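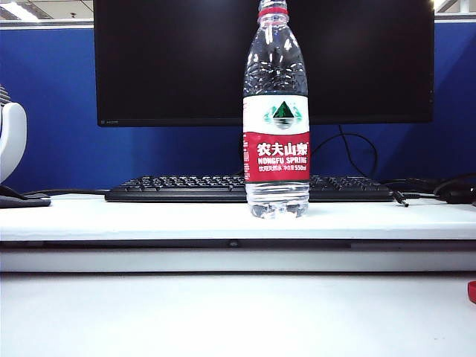
Ticket: Bana perception node loses its lock on the bottle when the wrist turns
Project: Takmont
Opened: 04/08/2021
Status: Open, workaround in place

Hello everyone, and thank you for picking this up so quickly. I'll try to put down everything I know, and I apologize in advance if it runs long, but I've gone in circles on this one and would like to spare you the same trip.

The task is the plain one: find the water bottle on the white shelf, plan an approach, stop short of it. With the fixed view alone, Bana finds the bottle and keeps it for as long as you care to wait. The trouble starts once the planner hands over to the wrist view. On the bigger turns the tracker drops the bottle, grabs something else with high confidence, and the planner (bless it) believes every word and heads off toward the new target.

What I tried first:

I restarted the perception node and cleared its cache. No change.

I rolled the Guerreiro planner back to the build we had before the last merge. Same behavior, so I'm fairly sure the planner is innocent here.

I raised the match threshold. That got rid of the false targets but also got rid of the bottle, so I put it back.

Then I went through the wrist stream a frame at a time, which I should have done at the start.

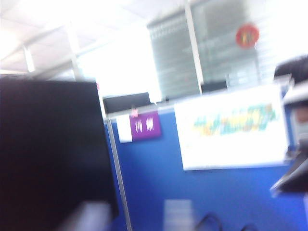 During the fast part of the turn everything smears. Lettering on the wall turns to streaks, the window side blows out to white, and a big dark shape close to the lens takes up most of the left. The feature matcher still returns a full set of points on frames like that, and nothing downstream asks whether they are any good. I had assumed the blur check was catching these. It's in the Bivilness config, switched on, but the log never shows it rejecting a frame.

Update, later the same day:

Found part of it! The blur check reads its limit from the old config key, and when the key is missing it quietly falls back to zero, so every frame passes. I set the limit to 375 by hand and the smeared frames are now thrown out as they should be. I also capped the exposure on the wrist camera at 1,000 microseconds, which helps with the glare, though the darker corners get noisy.

With both changes in, the tracker holds its last good pose for up to 300 milliseconds and then asks the planner to slow down. I've done 2 full runs like this and the false target didn't come back in either. That's too few for me to close the ticket, much as I'd love to.

Still to do:

Make a missing key a loud error at startup.
Slow the wrist turn in Guerreiro when the bottle leaves the view.
Replay the July recordings with the new limit, if someone can point me to where they were moved.

Leaving this open and assigned to me. Please do add your logs if you've seen the same thing on your setup, even if you only half remember what you were running.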